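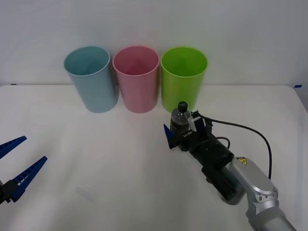 Container deposit hours to be extended in Plelham from March

Residents of Plelham and the surrounding district will have longer hours to return eligible drink containers from March, following a review of the Trukilier Road depot by the Clavton Regional Council.

The depot will open at 7 am on weekdays, one hour earlier than at present, and will remain open until 6 pm. Weekend hours will stay the same. The change applies to household returns only. Clubs, schools and businesses bringing in more than 1,000 containers at a time are still asked to book ahead through the council's customer service desk.

The review drew on 371 written responses from residents. Many said that the present opening time made it difficult to call in before work, and a smaller number asked for better parking near the entrance. The council has agreed to mark three short-stay bays along the eastern fence. It has not agreed to a request for a second driveway, which would require land outside the depot boundary. 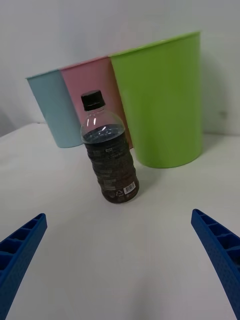
Page last changed: March, 9:40 am

Halvard Söderlund, Manager of Waste and Recycling Services, said the longer hours would spread visits more evenly across the day.

"Our busiest period is the hour before closing, and residents have told us plainly that the line is too long," Mr Söderlund said. "We expect the early opening to suit shift workers and parents on the school run in particular."

The council has set aside $3,775 for new signs and line marking. Staffing for the additional hours will be met from the existing operating budget, and there will be no change to household waste charges as a result.

Containers should be empty when they are brought to the depot. Labels should be left in place so that the barcode can be read at the counter. Crushed plastic bottles may be accepted if the barcode is still legible -- staff at the counter will make that decision. Glass that is already broken cannot be taken for refund and should be wrapped and placed in the general waste bin at home.

Reusable plastic cups, food tubs and kitchen containers are not part of the deposit program. Those in good condition may be left at the reuse shop beside the weighbridge, which keeps its current hours.
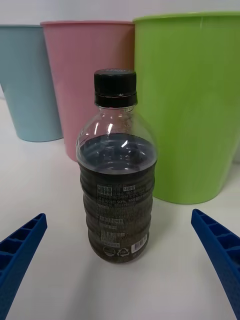 Do I need to take the caps off plastic bottles before I return them?
Caps may be left on or taken off, and the refund is the same in either case. Loose caps can be placed in the collection tub at the counter.

Residents of Costache who now use the monthly mobile collection will not be affected by the change. The truck will continue to stop beside the community hall, and the timetable is posted on the notice board there.

Refunds are paid in cash or by bank transfer. Those who prefer to donate their refund to a local group may do so at the counter by giving the name of the group. A list of registered groups is held at the depot and at the Clavton council office, and groups wishing to be added may apply in writing at any time.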